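Chapter 6
Working in Other People's Rooms: Rules for Hand-Held Gripper Recording

By the end of this chapter you should be able to:
explain what a recording protocol has to cover before the first session
label a tool so that its recordings can be traced
set limits on what is recorded in a home
decide when an episode should be kept, flagged or deleted

6.1 Why a home is a worksite

Most safety rules for robots were written with factories in mind. They assume a fence, a marked floor and a machine that stays in one spot. A growing share of robot training work has none of these. An operator holds a gripper in each hand, does an ordinary job such as folding a shirt, and the cameras on the tools record how it was done. There is no motorized arm to guard against, so it is tempting to think there is nothing to regulate.

Asabe Odukoya ran into this when she drafted the first household protocol for the Halo project. Her team had 1,727 episodes from the spring and could use only 418 of them without further checking. In the rest, the tool number was missing from the log, or the consent form did not name the room, or the start and end of the task had not been marked. The folding itself was mostly fine. The paperwork was not.

The protocol that came out of that review is four pages long. We will refer to it as the Kullell protocol, after the town where it was first used, and the next three sections follow its headings: tools, rooms and people.

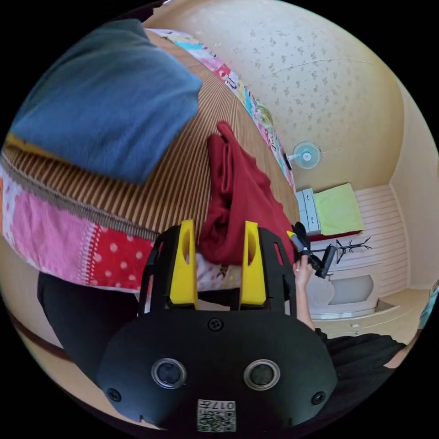
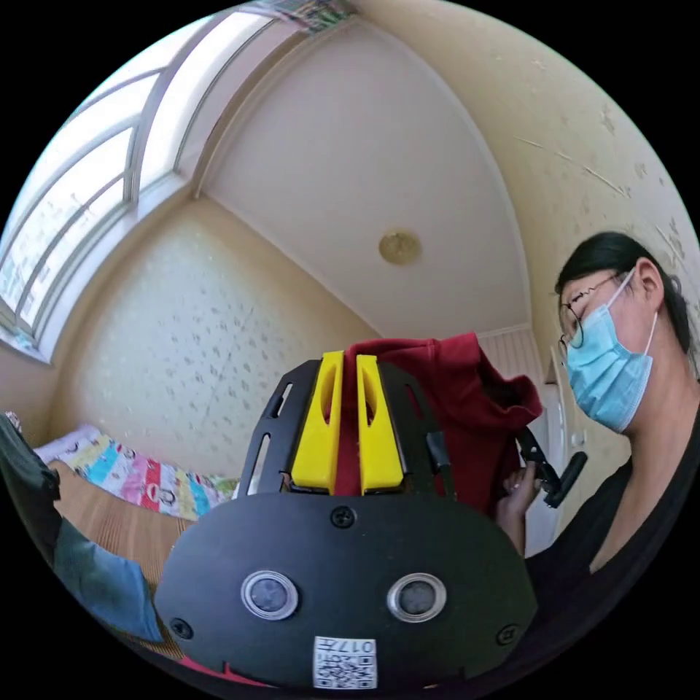
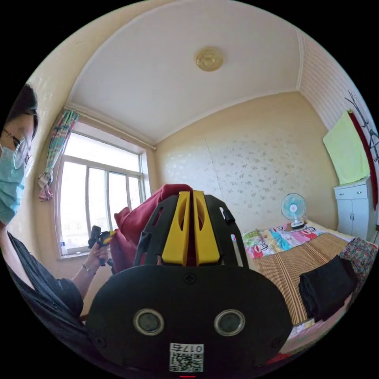 Figure 6.1 Handling a dark red garment in a bedroom with hand-held grippers. A numbered label is on the body of the nearest gripper in all three views.

6.2 Tools

Every tool carries a number, and the number goes in the log before the task starts. Where two grippers are used as a pair, both are logged, along with which hand held which. If a tool is swapped partway through a session, the operator closes the log entry and opens a new one.

Labels should be on a flat or gently curved part of the body, away from the fingers. A label that wears off is replaced the same day with the same number. Numbers are never reused, even after a tool is scrapped.

Fingers are checked at the start of each session and again after every 60 episodes. The operator looks for cracks, loose screws and rough edges that could snag cloth. Knits and thin fabrics show a bad edge first.

6.3 Rooms

Consent is given room by room. A householder who agrees to recording in the bedroom has not agreed to the hallway, and a door left open can put the hallway in view. Wide-angle lenses make this worse. They take in far more than the operator is looking at - the ceiling, the window, the far wall - and the operator should walk through the room before starting with that in mind.

The protocol asks for mail, medicine, family photographs and screens to be put away or covered. Furniture and bedding stay as they are. Ekaette Nwosu, who revised this section in May, cut an earlier rule that beds be stripped to a plain sheet. Her note in the margin reads: "We asked for real rooms. Leave them alone."

6.4 People

The operator's face may be recorded when the other tool swings toward it. A mask covers part of a face and should not be treated as making a person anonymous. Operators sign their own consent form, separate from the householder's, and may ask for an episode to be deleted without saying why.

Sessions are capped at 200 episodes a day for each operator. Wrists and thumbs tire before the operator notices, and a short break is taken every hour whether or not it feels needed.

Before you read on

Find a room at home or at school that you could use for a folding task. List what you would put away, what you would leave, and whose consent you would need. Keep the list. You will use it again in Section 6.7, where we compare the Kullell protocol with the shorter one used at Cleltus.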